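Subject: Re: [selix-users] Random backgrounds and the shelf task

On the Selix list, Fesar wrote:
> We saw no gain from changing the walls and floor between
> sessions. 186 demos, one policy, same success rate as with
> plain grey panels. Is it worth the bother?

I think it depends on how many you collect. With 186 we saw nothing either. The difference only showed once we had the full set of 928 demonstrations, and then mainly when we moved the cell to the other lab, where the light is worse.

Our set-up is two arms on the front rail, a low shelf at the back and bags of pasta to be put on it. The short pasta is fairly easy. Long packets of spaghetti lying flat are harder, as the gripper has to get hold of something thin against a busy floor.

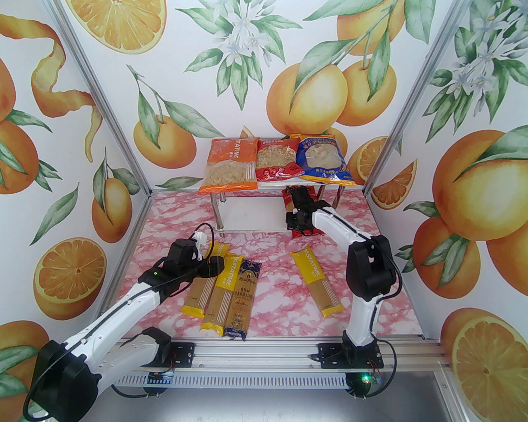
We train two policies on the same demos, one with fixed panels and one with the patterned wallpaper and marble sheet swapped in. The fixed one does well at home and then reaches for the wrong place as soon as the walls change. The mixed one is a little slower to train — we gave it 2 extra days — but it holds up.

One caution: clear windows in the packaging still cause trouble in both. I would keep those results separate when you compare.

I can put the Prirkosska configs on the server in January if anyone wants them.

Echeverría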